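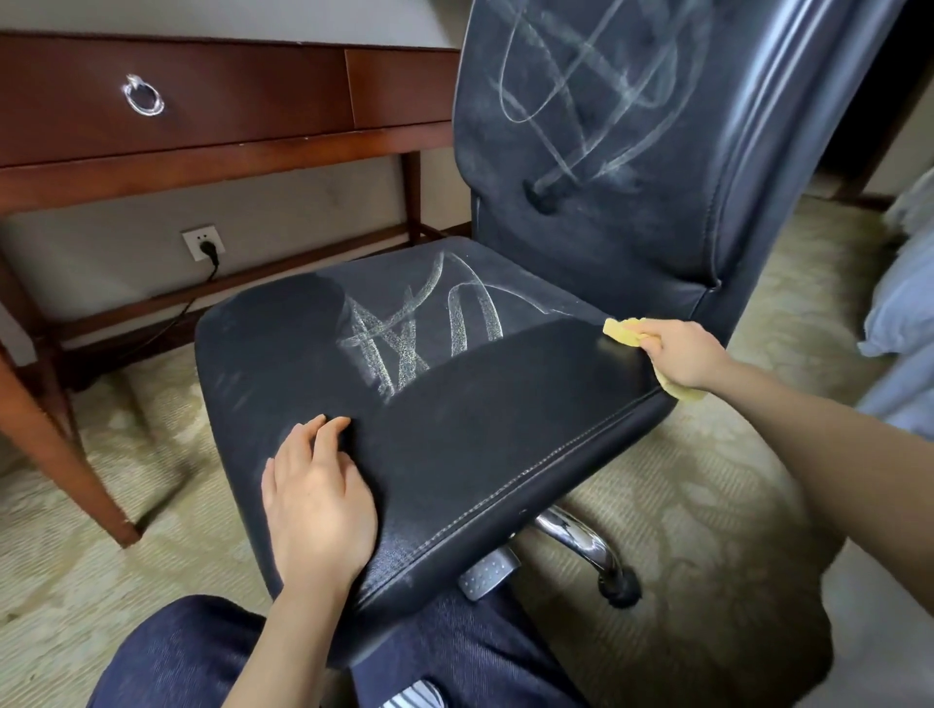
Grultlow open day: a review of the cleaning demonstration

I went to the Grultlow open day in January wanting to see a robot clean something. What I mostly saw was people cleaning things, very thoroughly, so that a robot might do it later on.

The product is called Prastora and it is meant to learn household jobs by copying recordings of humans. Mansa Agyeman, who gave the talk, was clear about that and took questions without ducking them. The task on show was a black leather office chair scribbled over with something white and chalky, to be wiped down by hand with a yellow sponge. One hand steadies the seat, the other wipes. I grant that it's a sensible job to pick. Leather gives under pressure, and you can tell at a glance which bits have been done.

My doubts began with the numbers. We were told each person records 24 chairs' worth of wiping before the software gets a look in, and that the target is 90 seconds a seat. Fine, but who scribbles on a seat and backrest in great loops? My own office chair has coffee on it, and biscuit in the stitching. Kwesi Laryea, on the stand, said stains come "in the next round". I asked when that was and got a leaflet.

The robot itself did one short run after lunch, on a flat panel of leather fixed to a bench. It wiped well enough in the middle and left the corners. No chair, no creases where the back meets the seat, no castors to roll away from it. Ekow Nartey called this a fair first step – I'd call it a different job.

Good points: honest staff, decent sight lines, and you could stand close. Bad points: 135 minutes in all, most of it slides, and no price given.

Worth going if you like seeing how the teaching is done. If you want a machine to clean your furniture, keep the sponge. Two stars out of five, and I'd look again once they let it loose on the chair.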